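The Bin on the Stool
Small kitchens and where the trash goes

Carmela Gentile has cooked in the same corner kitchen on Dukeck Street for most of her adult life, and for most of that time she kept her trash can under the sink. It held very little. Anything bulkier than a tea bag meant bending down, moving the dish soap and pushing.

Two years ago she took the can out and put it on a stool next to the table. The stool came from the Jilow flea market and has the chips to prove it. "My back stopped hurting after meals," she says. "That was the whole reason."

The idea is simple enough. With the bin raised, you can slide wrappers and used tissue straight off the table with the side of your hand. Gentile folds the bag well out over the rim – a short fold slips as soon as something heavy goes in – and lets the extra plastic hang.

She clears in one go, after everyone has eaten. Packaging gets pushed to one end of the cloth first. Cups and plastic tubs are checked for leftovers, and small wrappers get stuffed inside the bigger containers so they take up less room. Boxes are flattened. The cloth is wiped last.

A raised bin does have drawbacks. It is easier to knock over, and a full bag has to be lifted higher to come out. Gentile changes hers at three-quarters full. She also keeps the counter for things she uses daily, such as the kettle and the covered dish box, so that trash never gets parked there.

New liners go in before the table is cleared, and she keeps the roll in the drawer by the door with the dish towels.

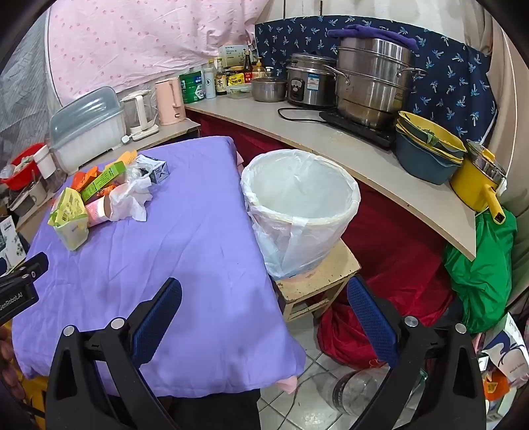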